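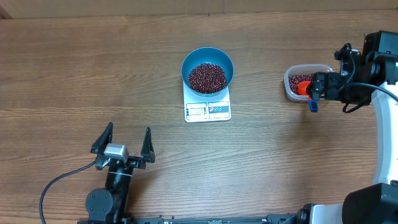 Photo: Plovari, from the Nastden Kitchen board

Red beans: weigh before soaking or after? And do you keep the water?

Plovari
Posted Fri 12 June

Hello all. I have been cooking dried beans for many years in the manner of my grandmother, which means by hand and by eye. Now I try to write the recipes down for my daughter, and I have a problem with the amounts. When a recipe says "250 g red beans", do you understand dry beans, or beans after the soaking? My old books do not say. I think always dry, but last month I followed a stew from the Cartwright cookery book and it came out so thick that the spoon was standing.

Second question, if I may. Do you cook in the soaking water or do you throw it? At home we threw it always. My neighbour here says this is throwing away the taste.

Sorry for my English, I write slowly and with the dictionary.

jargate_lane
Your English is fine. Dry weight, always. If a recipe wants soaked or cooked weight it should say so, and if it doesn't say so it's a bad recipe. Beans roughly double when soaked, so you can see how a stew goes wrong if the writer meant one and you did the other.

Which edition of Cartwright? Mine has the stew with two onions and no flour. A friend's has flour in it and hers is like cement.

Plovari
There is flour in mine, two spoons! I did not think to blame the flour. Thank you, I will try once without.

pulsesandpeas
Disagree with "always dry". Plenty of newer recipes are written for tins and then somebody changes the word "tinned" to "dried" without changing the number. If the cooking time is under half an hour, the writer had cooked beans in mind, whatever the ingredients list says. Look at the time first and the weight second.

About the water: I throw it. Rinse, fresh water, boil hard for at least ten minutes, then turn down. For red kidney beans the hard boil is not a matter of taste, they can make you properly ill without it. Please put that in the recipe for your daughter in big letters.

Plovari
Yes, this I knew from home but never with the reason. My grandmother said only "first they must shout, then they may whisper". I will write it in the normal way also.

jargate_lane
Fair point about the tins. I still say the rule is dry and the rest are mistakes.

oldstove1843
I keep the soaking water for black beans and throw it for red. With black ones the colour goes into the water and you want it back in the pot. With red ones I find the water smells a bit of wet cardboard and I can't see what anyone would miss.

Salt, though. Nobody has said anything about salt. I put it in the soaking water, a good spoonful, and the skins come out softer. I was told for most of my life that salt makes beans hard, and I never once tested it until my wife did two pots side by side.

pulsesandpeas
Salt in the soak, yes. Tomato in the pot too early is what keeps them hard. Also old beans. If they have been in the cupboard since before you moved house, buy new ones.

mrs_tin_opener
I'm sorry but all this for beans. A tin costs very little and is ready now. I have two tins in the cupboard at any time and my chilli has never had a complaint.

jargate_lane
Then your chilli is not what we are discussing.

mrs_tin_opener
It's a public forum. The question was about weights, and a tin has the drained weight printed on it. That is useful information for someone writing a recipe down.

Plovari
Please, no quarrel in my thread. The tin weight is useful for me, because my daughter will for certain use tins when she is tired. I will write both amounts on the card, dry and drained.

One thing I still do not understand. My beans wrinkle after one hour of soaking and I always think I have ruined them. Then in the morning they are smooth. Is it so for everybody?

oldstove1843
Same with mine. The skin takes up water before the inside does. Leave them alone overnight and they fill out.

pulsesandpeas
Yes, normal. Just use a bigger bowl than you think you need and plenty of water.

Plovari
Thank you to everybody. Tonight I soak with salt, and tomorrow the stew, without flour. If the spoon stands again I will write here.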